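Last updated August 2018

The case for keeping the mending lesson

My old school has dropped sewing. The letter to former pupils said the room was needed for something else and that textiles would be "covered through design projects", which I take to mean drawing a cushion on a computer. I wrote back to say I thought this was a mistake, and the reply I got was polite and short. I would like to set out the argument at more length than a letter allows.

I was taught to sew by Ruth Dobson, in a class of 36, with not enough scissors. She gave us two things to make in the first year, a drawstring bag and a patched knee. The bag was for taking home. The patched knee was the real work. Everyone had to bring a pair of trousers with a hole in them, and those who had none were given a pair from a box under her desk. We learned running stitch, backstitch, how to turn an edge under so it would not fray, and how to finish off a thread so that it stayed finished. It took most of a term. I have used those four things in every year of my life since, and I cannot say the same for much else I was taught in that building.

The usual reply is that clothes are cheap now. They are. You can buy a shirt for less than the bus fare into town and back, and if a seam goes you can buy another. But the price on the ticket leaves out the trip, the hour spent looking, and the fact that the new one will go at the same seam. It also leaves out where the old one ends up. Mwende Nyaga, who runs the repair table at the Dolley market, kept a notebook last year of what people brought her. She had 281 items in it by December. More than 200 of them needed less than a quarter of an hour's work: a button, a hem, a pocket that had come away at one corner. Most of the owners told her they had been about to throw the thing out. They were not careless people. They had never been shown.

The second reply is that the skill is out of date, and that hand sewing belongs with churning butter. I find this one odd. Sails are still stitched, and so are shoes, saddles, car seats and people. Plenty of grown-ups in serious jobs spend their working day putting a thread through something and pulling it to the right tension.

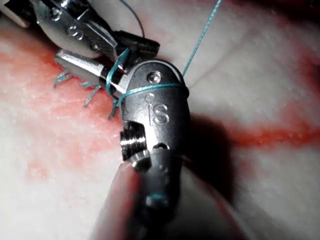

A teal suture thread between two surgical instruments, over a pale tissue pad.

I am not claiming that a patched knee leads to the operating theatre. Very few children will go that way, and those who do will be taught properly when they get there. My point is smaller. Joining two soft things so that they stay joined is an ordinary human need, it comes up everywhere, and the hands have to be taught it at some point. Eleven is a good age. The fingers are quick and there is not yet much pride in the way.

There is also what goes on in the head. A seam is slow, and it shows you your mistakes straight away. If the stitches are too long, the cloth gapes. If the thread is pulled too tight, it puckers. You can see it, you unpick it and you do it again. Mrs Dobson made me unpick one side of that patch so often that the cloth went soft. I was furious with her. I also knew, by the end, exactly what I had been doing wrong, which is more than I could say after any maths test.

Cost is the honest objection – a room, a teacher's time, needles that go missing. I accept that it is a real one. But the school at Kavside has kept its lesson going with a cupboard and a set of folding tables in the dining hall. They don't use machines at all. A local shop, Dvořáček, lets them have the ends of rolls, and parents send in old sheets. It is not a grand arrangement and the results are not grand either. I went to see the end-of-year display and several of the bags were crooked. Every one of them held together when I tugged at it.

If a school can't find a full term, then I would ask for half of one, and I would give up the bag before the patch. Let each child mend one thing that belongs to them and wear it or use it afterwards. I still think the old room should go back to what it was, and I have written to the governors again to say so.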